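Kirkeck Table Guide
Section 7: Clearing and wiping the white tabletop

Updated May 2020. Replaces the April sheet, throw that one out.

Read before you start. Same routine at Pullen and at the Kurtuluş room, only the cupboard is different (Pullen: under the sink. Kurtuluş: behind the door).

You need
Hususix surface spray, the plain one
2 cloths, one damp and one dry
The cream container
Tray for whatever doesn't belong to anybody

Clearing

1. Everything off the table. Cups, pens, tape ends, paper. Don't stack things at one end and call it cleared.

2. Small loose bits go on the tray. Sort the tray later, not now.

3. Lift things, don't drag. The top is smooth and marks easy. Gray streaks are usually rubber and come off with step 7. Scratches don't come off.

4. Cream container stays on the table but goes to the back, near the far edge. It is the last thing you move and the first thing back.

CAUTION: Never lift the container by the rim. One hand under, one on the side. If it's full, empty it first.

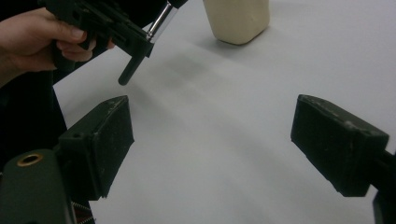 5. Middle of the table should be clear before any spray comes out. If you're still moving things around with one hand and spraying with the other, stop and go back to step 1.

Wiping

6. Spray the cloth, not the table. Two squirts is plenty. More than that and it leaves a film, and on white you see the film every time the light is low.

7. Start at the back, wipe towards you, long strokes, overlapping. Stubborn marks: hold the damp cloth on the spot while you get on with the rest, then come back and rub lightly.

8. Slide the container over, wipe where it was standing, slide it back once the spot is dry. People skip this one. There's always a ring.

9. Dry cloth over the whole top, same direction. Dont forget the front edge, hands rest there.

NOTE: No scouring pads, no powder, no bleach. If the spray has run out use warm water with a drop of dish soap, then plain water after. Not the glass cleaner.

Putting back

10. Only what's needed for the next job goes back on. Rest goes to the shelf.

11. Cloths in the wash bag, both of them, even if the dry one looks fine.

12. Initial the sheet on the cupboard door. Time too please, not just initials.

How often
After every use. Full clear and wipe at the end of the day as well, 365 days a year, holidays included if the room is open.

Spray bottle gets refilled from the big jug when it's down to the last 100 ml. Write the fill date on the bottle with marker, wipe off teh old date first.

If something goes wrong

Sticky patch won't shift: warm damp cloth, leave it to soak, try again. No knives or scrapers.

Top feels tacky after drying: too much spray. Go over it with plain water and dry.

Chip or deep scratch: leave it alone, put it in the repair book with where it is on the table. Don't fill it yourself, the last filler went yellow.

Next: Section 8, Chairs and floor.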